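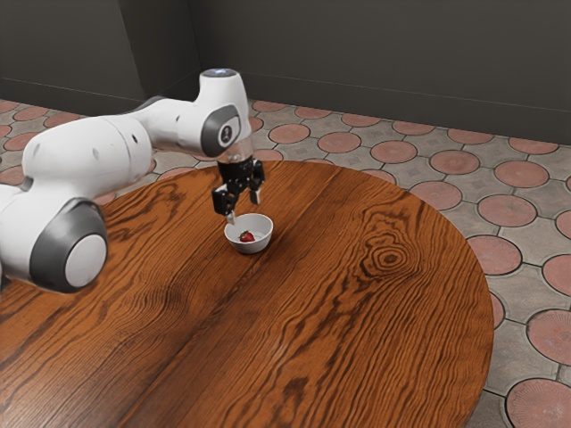
Visit to the Skamen film studio, Hemenden
24 July 2023

I like films since I was a child, but I had never stood inside a studio before. Skamen opens its doors only one time in the year, and this summer I got a ticket for the morning tour. We were a group from the bus, and our guide was Kadri Dzene, who worked many years in the costume department.

First she took us to the hall where they shot "Arkuvgate", the series with the two sisters and the hotel. The hotel lobby is smaller than on television. The stairs go up 14 steps and then stop at a wall - the actors had to wait there, very quietly, until the director said cut.

After this we saw the costume store. It holds 1,747 pieces, and each one has a paper label with the name of the actor and the role. The green coat from "Bunting" was hanging near the door. I knew it immediately. Kadri told us that the lead actress wanted to keep it, and they still write letters about this.

The dressing rooms were closed, because a new film starts there in December. She did not want to say who plays in it.

The tour takes two hours. The coffee at the gate is good, but bring cash. Bus 6 stops in front of the main entrance, and the last one back to town leaves early in the evening.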